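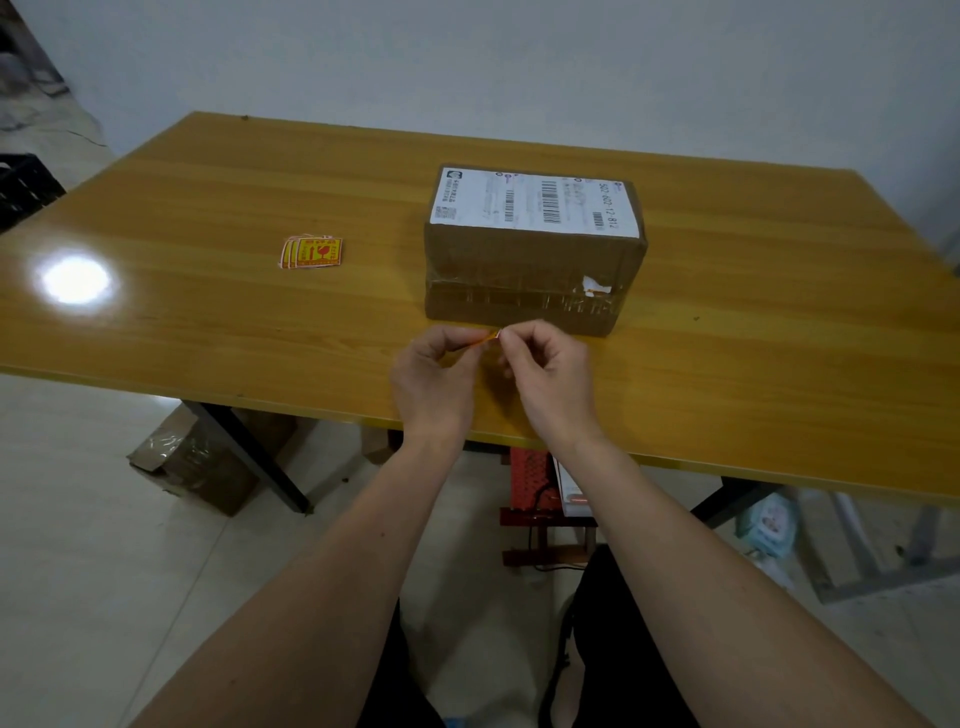

Packing table 12: labelled carton on the table, fragile stickers to the left.

Prultent Parcel Services, Lelport Depot
Packing Area Inspection Checklist
Date of inspection: 4 October 2019
Form reference: 149
Areas covered: packing tables, floor beneath tables, outgoing cartons, fragile marking

Each item is marked Satisfactory, Attention or Not checked. Comments are required wherever Attention is entered.

1. Table surface clean and undamaged
Satisfactory.

2. Table legs secure, no rocking under load
Satisfactory. Tested with a carton of 40 kg at the wall side and again at the front edge.

3. Lighting adequate for reading labels
Attention. The overhead light reflects strongly off the table at the left. Labels should be read at the centre of the table until a matt covering has been fitted.

4. Carton closed and taped
Satisfactory. Several bands of clear tape have been applied around the lower half of the carton.

5. Shipping label flat, barcodes uncovered
Satisfactory. The sorting code, 502-602-12-812, is legible at the right end of the label. Fragile stickers must be kept clear of all barcodes.

6. Old labels and scraps removed before taping
Attention. A small torn white scrap remains under the tape on the front face, near the right corner. Packers are reminded to clear the carton faces first.

7. Fragile stickers to hand and of the correct type
Satisfactory. Red and yellow, with the broken-glass symbol. Further stock is held under Prinex order 2357.

8. Backing paper placed in the waste bin after use
Not checked.

9. Leg room beneath the table
Attention. A taped carton is stored on the floor at the left, with a red plastic item and a white upright item near the centre. All three are to be moved to the racking. Seated staff must be able to push back from the table without obstruction.

10. Floor tiles sound and free of tape
Satisfactory where visible. The area beneath the stored items is to be checked once they have been moved.

11. Safety knives closed and returned to the holder
Not checked.

Items 3, 6 and 9 are to be put right by the shift in charge of the table. Items 8 and 11 are carried forward to the next inspection in January, which will be carried out jointly with Hassanpour Freight.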